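The Tray and What Goes on It
A household object under review at Boltness

Few things in the home are used as often as the tray, and few are looked at so little. It is bought without much thought, kept upright in the gap beside the cooker, and replaced when its surface has gone dull. The Pritchard Collection at Boltness, which holds more than 1,000 items of household tableware, has given over its lower gallery until the end of July to trays and the small sets of crockery that travel on them.

The display has been prepared by Gwenllian Bellis, Keeper of Domestic Objects, with the support of the Anmont Household Trust. It contains 59 trays. Most are twentieth century, and the greater part came from homes within a short distance of the town. Visitors expecting silver will find two examples near the door. The rest are wood, tin, pressed fibre, melamine and cane, and many show the rings and scratches of daily service.

"The Collection has always taken in objects that have been used," Ms Bellis writes in the gallery guide. "A tray with a worn corner tells us which hand its owner led with. We have left such marks alone."

From the sideboard to the sofa

The earliest trays on show belonged to houses where one person carried and another was served. They are large and heavy, with handles set well apart, and were meant to bear a full tea service up a flight of stairs. An oak tray from a farmhouse at Clekell weighs more empty than a modern tray does when it is laden. Its rim stands two fingers high, a sensible height for a house with an uneven passage between kitchen and parlour.

By the 1950s the tray had shrunk. Families were carrying their own meals, often for one or two people, and the makers answered with lighter materials and plainer shapes. Rounded corners became common in this period. They are easier to wipe, they do less harm to a door frame, and they suited the moulds then in use. The raised rim stayed but became lower, in many cases no more than a lip.

The change of size brought a change in what was carried. In place of the teapot, milk jug and stand of cups came the single setting: a plate, a bowl, a spoon, perhaps a beaker. The gallery shows 11 such settings, laid as their donors remembered them. One has a boiled egg cup and a side plate. Another, given by a retired district nurse, has a soup bowl on a dinner plate with a folded cloth beneath to stop it moving.

Bowl upon plate

The habit of standing a bowl on a plate deserves a word. It is often taken for a matter of good manners, and in formal service it is one. In the home it has always had a practical side. The plate catches what is spilt, gives the fingers something cool to hold, and offers a place for bread, peel or the spoon when the meal is over. Hospital kitchens kept to it long after restaurants had grown relaxed about it.

The match between the two pieces matters more than the pattern on either. A bowl with a narrow foot will slide on a wide, flat plate. A bowl that fits the well of the plate will stay where it is put, even when the tray is tipped a little. Donors to the Collection have often handed over a bowl and plate as a pair although the two were made by different firms, having found over the years that they sat well together. Such pairs are listed under one number in the catalogue.

Spoons are a harder subject. Those laid on the trays are sometimes metal, sometimes china, and in later examples plastic. A spoon left standing in a bowl on a moving tray is apt to swing round and pull the bowl with it if the handle is long. The older household manuals in the reading room advise laying it flat until the tray has been set down. The advice appears to have been widely ignored.

Words and pictures

The upper end of the gallery is given to decoration. Flowers and hunting scenes dominate the first half of the century, followed by abstract shapes and, from the 1970s, by animals. Rabbits, ducks and cats appear on trays sold for children and on a good many bought by adults for themselves. Lettering came rather later in quantity. A single printed word in a corner is now a familiar treatment, and it leaves the middle of the tray clear - a sound decision, given that the middle is covered for most of its working life.

Cadi Rowlands, who teaches surface design at the Clekell School of Craft, has written the labels for this part of the display. She draws attention to the corner as the place where a maker can be sure of being seen. "Once the plate is down, the picture in the centre has gone," she notes. "The corner drawing keeps the person company until the meal is finished." Her students have each drawn a corner motif for a plain tray, and 50 of the results will be shown in the entrance hall.

Care and keeping

The Collection receives many requests for advice on looking after trays at home. Wooden trays should be wiped with a damp cloth and dried at once, never left to soak. Printed surfaces last longest when washed by hand with a soft sponge, as scouring pads will lift the lettering before they touch the ground colour. Cane should be brushed. Trays of any kind are better stored on edge than in a pile, with a sheet of card between decorated faces.

The gallery opens at 10 in the morning and closes at 4.30. Admission is free, and the guide may be bought at the desk. 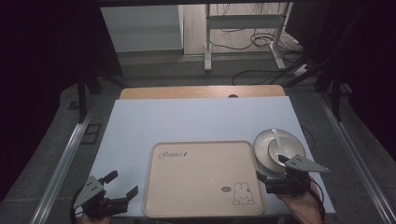 HOME & TABLE

Beige tray with rounded corners and a slightly raised rim, with "Rabbit" in brown script and a small line drawing of a seated white rabbit in the opposite corner. White round plate, with white bowl and spoon.

Readers who wish to offer a tray or a single setting to the Pritchard Collection are asked to write to the Keeper at Boltness before sending any object.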